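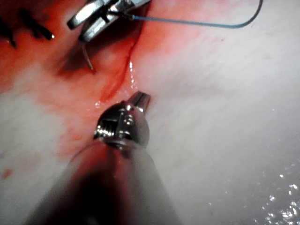

Sample still from the suturing subset: closed jaw at the lower end of the cut, second instrument holding blue thread.

Simthorpe Suturing Set — data card

Maintained by Elin Rees. Last edited 08/07/2023.

What you get

3,623 short clips of two-instrument suturing, with the arm positions logged alongside the video. The clips come from 19 operators. Each one has a text label for the step (approach, grasp, pull through, tie, cut) and a pass/fail mark given by one reviewer. One reviewer is too few. Treat the mark as an opinion.

What we think it is good for

Pretraining, and checking whether a model can tell one step from the next. We have seen it used to claim more than that, and we don't believe those claims. A policy that copies these clips well has learned to copy these clips. The Dronton baseline scored 80 percent on our held-out split and then got far worse when we moved the light.

Known problems

Shine. Polished metal and wet tissue both throw small white highlights, and models latch onto them. If your tip tracker looks too good, blank out the highlights and run it again.

Thread. Blue thread on pale tissue is easy. Black strands near blood are harder, and our thread masks there are patchy. Cut ends are sometimes labeled as live thread.

Hidden parts. Shafts and jaws cover the thing you care about — often at the moment you care most. We did not fill in guesses for hidden needle points. An earlier release, Bandero, did, and we pulled it.

Operators. Five of them recorded over half of the clips. Split by operator, never by clip. A random split will flatter you.

Force. There is none. Anyone who says they recovered pull tension from this video should show their work.

Layout

clips/ video
arms/ joint positions, one file per clip
labels/ step names and review marks
splits/ by operator; use these

Panyasiri loader scripts still work but assume the old folder names. Fixes welcome, new leaderboards less so.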